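Looking Inside a Desktop PC: Notes for Session 4
Tiltolville Adult Learning, Home Computing course
Notes updated 27/07/2024

Hello again! These are the notes to go with the hands-on session, for anyone who missed it or who (like me) remembers things better once they're written down. Bring last time's sheet on tools as well, because I'm going to assume you know which screwdriver is which.

Before you open anything: shut the computer down properly, switch it off at the wall and pull the mains lead out. Then hold the power button in for a few seconds. Take off woolly jumpers and touch a bit of bare metal on the case before you touch anything else. I nag about this every term and I shall carry on nagging.

Once the side is off, don't start pulling at things. Spend a minute just looking. I always begin with the power supply, as it's the big metal box and you can't really miss it, and then I work my way across the motherboard from there. Slots first, then memory, then the processor. You may prefer another order and that's fine, as long as you stick to it and put it in your notebook.

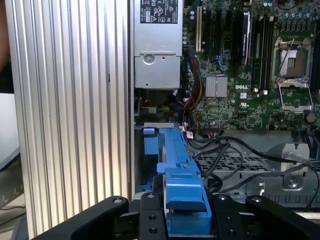
Fig. 1. Inside a Dell tower: power supply at the top, motherboard to the right of it, processor socket with its frame lifted.

A word about the power supply. Leave it shut! We unscrew it and lift it out whole, but we never open the metal housing, even when it has been unplugged for ages. There are parts in there that can hold a nasty charge. Do read the label on yours, though, and copy down the wattage if it's given.

Memory is the friendly part. The modules stand upright in long slots, and on most desktops there's a little catch at one or both ends. Press the catch outwards, and the module comes up (sometimes with more of a jump than you'd like). Hold it by the edges. Going back in, line up the notch, then push straight down until it clicks. It takes a firmer push than most people expect, and I still wince.

The processor socket is where I want you to slow right down. With the frame up, keep fingers, sleeves and screwdrivers well away from the contacts. If one gets bent, it's a miserable job to put right.

For next time, please:
Finish the Custia worksheet, questions 1 to 8.
Draw your own board from memory and label the slots.
Bring a small pot or an egg box for screws.

The session lasts 30 minutes longer than usual, so bring a drink, and keep it on the other table.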